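Teaching a Robot Arm to Tidy Up: Workshop Tips from a Doubter

Posted 03/01/2021 in Workshop & Garage

The pitch for the Flakero arm goes like this: you hold the grip, you put things away a few times, and the arm picks up the habit. No code. I paid for the hobby version, plus 142 dollars for the remote handset the ads show but the box does not include, and I have been using both since October. My opinion is lower than it was. Still, some things work better than others, and if you already own one of these you may as well waste less of your time than I did.

Pick a boring job

Putting bottles in a tray is about as hard as I would go. Glue, paint, dye, craft colors, whatever you have that lives in small bottles and ends up all over the place. Folding anything is out. So is coiling a cord, whatever the video from Greenwood makes you think. I gave the cord an entire weekend and have a tangled cord.

Moving it by hand or by remote

You can grab the arm and drag it through the job, or you can drive it with the handset. By hand is quicker to learn. The trouble is that your own arm gets in the way of the wrist camera, and the thing may learn that a sleeve is part of the job. Tape your cuffs back or wear short sleeves, and push from behind the wrist.

The handset keeps you out of the view, but you lose all feeling for how hard you are squeezing. Practice on something empty first. A soft bottle with a loose cap will teach you this lesson one time.

Setting out the bottles

Use a tray with a plain color that does not match the floor. Mine is blue on light wood. Put the tray down first and leave it there for the whole session.

Start with the big squeeze bottles and stand them at the far end, so you are never reaching over one to place another. Small dropper bottles go in last. They roll, they tip, and the fingers push them along the floor if you come in too low. Open the fingers wider than seems necessary, come down over the middle of the bottle, stop, then close.

Don't lay everything out in neat rows. I did that for my first batch and got an arm that was very good at neat rows. Toss the bottles down and let them point every which way, a few crossed over each other if that's how they land.
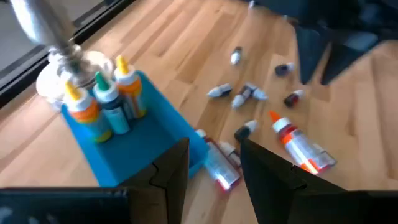
Dendton wrote in to disagree with all this: you're making it too messy too soon. Start with one bottle, always in the same spot, and only add more when the arm gets that one right every time. I ran mine your way for a month and it just hovered.

Could be. I tried the one-bottle method afterward and it did get going sooner, then fell apart when I added the second bottle. If yours hovers, try Dendton's way for an evening and see. I would not stay on it long.

How many times do you have to show it?

The booklet says 3. I would like to meet the bottle that was put away by an arm that had been shown 3 times. I have 305 saved runs and it still misses the small dark ones. A fellow on the Flillatport board claims 3000, and by then I could have put away every bottle in the county myself.

A few habits that helped

Throw out bad runs right away. If you fumbled, bumped the tray or changed your mind halfway, delete it. You will not remember later which one it was.

Go slower than feels natural, but don't stop and think with the arm in midair. It copies the thinking too.

Keep the lighting the same. Afternoon sun through a glass door made mine useless until I started closing the curtain.

Wipe the finger pads with a damp rag and let them dry. Dusty pads slip on smooth plastic.

Tighten every cap before you begin. Check them again after lunch.

Keep kids and pets out of reach of the arm, and know where the stop button is without looking.

Is it worth it?

For putting away bottles, no. A shoebox and two minutes will do it. If you like fiddling, and you have a floor you don't mind kneeling on, it's a decent way to spend a wet month. I'm trying clothespins next, with low hopes. If anyone has gotten the handset to hold its settings after the battery is changed, please leave the steps in the comments.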